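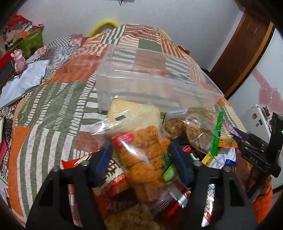

Rowbotham tests finger pads for hand-held grippers

Rowbotham has begun a comparison of finger pads for hand-held two-finger grippers, using packaged snacks as the test load. Three pad materials from Flaren are being tried on 18 items, among them bagged pastries, biscuits and foil packets. Each item is picked from a mixed heap eight times per pad. Slips, crushed contents and double picks are logged separately. The trials take place in furnished homes, with arm-mounted tests to follow at Aluseck in March.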